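I finished the second draft of Brumeo on Sunday, at eleven at night, in my socks, and then I walked up and down the hallway because I didn't know what else to do with myself. Two drafts! I have been working on this book for so long that my nephew, who was in diapers when I started it, now corrects my spelling.

For anyone new: Brumeo is the one with the ferry town and the two sisters who haven't spoken since their father's funeral. It used to be called Flellura, which was the name of the ferry, until I noticed that I couldn't say it out loud without stumbling. A title you can't say is a hard thing to bring to a party.

Anyway, I want to talk about reading aloud, because it changed this draft more than anything else I tried.

I'd always heard you should do it. I'd nodded. I'd even read a page or two under my breath, in a mumble, skipping the parts I already liked (those were the parts that needed it most, of course). Then in August my critique partner, Mawar Sopacua, told me she was going to call me every evening and I was going to read her a chapter. The whole chapter, at normal speed, with no stopping to explain what I meant. She'd knit and listen, and she'd say "hm" when something snagged.

I have never been so afraid of a "hm" in my life.

The first night was awful. Chapter one had a sentence so long I ran out of air in the middle of it, and when I got to the end neither of us could remember who was standing on the dock. There was a page where everybody sighed. The older sister sighed, the ticket man sighed, the wind sighed. On paper I'd gone over that page a dozen times and never caught it, but my ears caught it right away, and so did Mawar, who had started laughing by the third sigh and couldn't stop.
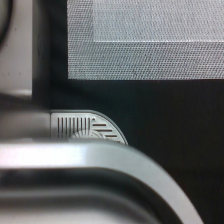 By the second week I was hooked. I'd get home, eat something over the sink, and be ready with my pages before she called. I started hearing which characters talked alike. The sisters are supposed to sound a little the same, they grew up in one bedroom, but the ticket man had somehow picked up their way of talking too, and he's from three states away. I gave him shorter sentences and a habit of answering a question late. He's my favorite person in the book now.

I cut the dream. Some of you have been telling me to cut the dream since the Vindness workshop, and you were right, and I'm sorry I was snippy. When I read it aloud I could hear my own voice go sort of flat and dutiful, like I was reading the terms of a lease. Out it went, all 1,000 words of it!

The total came to 22 chapters, down from 25. I thought I'd be sad about the missing 3 and I haven't thought about them once.

A few practical things, if you want to try it. Print the pages if you can, and keep a pencil in your hand, but only make a tick in the margin and keep going. Fix things the next morning. Drink water. Read the dialogue plainly and don't act it, or you'll cover for lines that aren't working (I do a very good ticket man and he got away with a lot that first week). And if you don't have a Mawar, a dog will do fine, or a parked car.

Next up, the manuscript goes to Lăcrămioara Dumitrescu, who read my Pollock stories back when they were a mess and sent me 63 notes, every one of them useful and a couple of them a bit painful. I've promised not to open the file while she has it. I've already opened it twice. There's a comma on page one that I keep taking out and putting back, and I think tonight it's staying in.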